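Filed under: Stories, Style, Weekend Reads

Search this site Type and press enter

The Yellow Coat

Telma Henríquez found the coat in June, when only a crazy person shops for coats, and she loved it before she had even seen the front of it!

It was hanging backward on the door of the changing room at Harasym, the secondhand place on the hill, and it was yellow. Mustard was too brown a word for it, and lemon was too thin. It was the yellow of the raincoat she'd had when she was six, the one she had worn to bed (over her nightgown, with the hood up) until her mother hid it on top of the refrigerator. This one was wool, with a swing to the back and a collar you could turn up to your ears.

"Is anybody in there?" she asked the door.

"Me," said the door. "And it's mine. I'm thinking."

Telma sat down on the shoe bench to wait. She was good at waiting in clothes shops. She tried on a pair of green clogs and a belt with a fish for a buckle, and she bought the belt in her head and put the clogs back. The fan on the counter turned one way, then the other, and lifted the sleeve of the coat each time it came around, as if the coat had something to say.

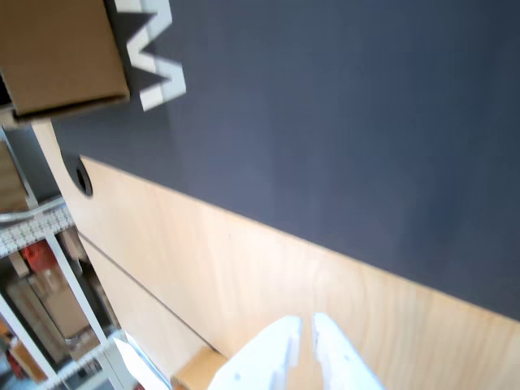
The door opened and out came a tall woman in a slip dress and hiking socks. She took the coat off its hook and put it on and looked in the long mirror, and her whole face fell.

"Oh, no," said Telma, before she could stop herself.

"I know," said the woman. "I look like a school bus."

"You don't! You look wonderful from the knees down."

The woman laughed so hard she had to lean on the rack of prom dresses. Her name was Roksolana Skoryk, she said, and she had come in three times to visit this coat, and each time she had been sure it would have changed its mind about her. It pulled across the shoulders. The sleeves stopped a good two inches before she did.

"You try," she said, and held it open like a waiter.

Telma put her arms in. Well! You know how it is when a coat fits. The lining was cool, the shoulders sat down where her shoulders were, and when she turned, the hem went on turning a little after she'd stopped. She put her hands in the pockets, which were deep enough for a paperback, and in the left one her fingers met a piece of card.

It was a ticket from a coat check, pale pink and soft as cloth. Number 263. On the back was printed Brekine Ballroom, and under that somebody had written in blue ink: Wait by the stairs, I'll be the one in the awful tie.

They read it together twice.

"Did she wait?" said Roksolana.

"Of course she waited. Look at this coat! You'd wait for anybody in this coat."

"But she still has the ticket. You give the ticket back when you get your coat."

They both thought about that. The fan came around and went away again.

"Maybe she never checked it," Telma said slowly. "Maybe she got the ticket, and read the back, and thought, I'm not hiding this coat in a closet if I'm going to be standing by any stairs."

"So the tie was the coat check boy's!"

"It must have been!"

They were both so pleased with this that the woman at the register came over to see what was going on, and she had to read it too, and she said her aunt used to dance at the Brekine, every week, in silver shoes she painted herself. The label inside the coat said Arkaver, in curly stitching, and the woman said those were made to last, and the price was 90 dollars, and the belt with the fish was extra.

Telma had 60 in her purse and a library card.

She took the coat off. She did it carefully, one arm at a time, and she smoothed the collar down. Then she put the ticket back in the left pocket, where it lived.

"I could come back," she said. "Who else buys a coat in June?"

"I would," said Roksolana. "I nearly have, three times." She was digging in her bag, under a banana and a rolled-up scarf. "I've got thirty. You wear it, and I get the ticket on my birthday. Just for the day."

"You don't know me!"

"You told a stranger she looked wonderful from the knees down. When's the first cold morning around here, October?" 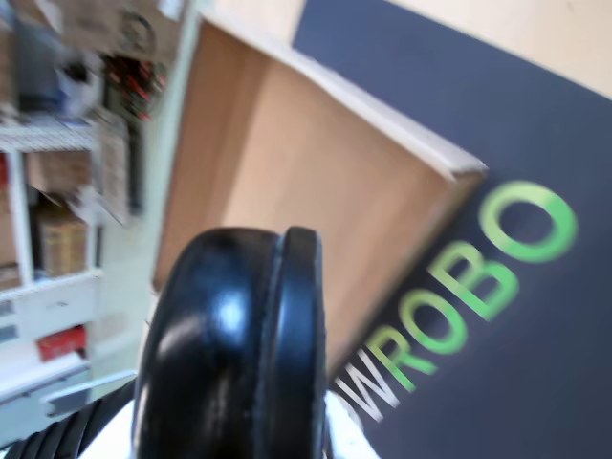
October

It was a Fedent Street kind of morning, with all the bakery windows steamed up and the leaves stuck flat to the sidewalk. Telma turned up her collar. She had on the fish belt (she had gone back for it, of course she had) and a pair of red tights, and two people had smiled at her before she even got to the corner.

Roksolana was standing at the foot of the library stairs, in a long gray coat that fit her beautifully, stamping her feet. Around her neck was a man's tie, orange, with brown ducks on it.

"Happy birthday," said Telma, and gave her the ticket.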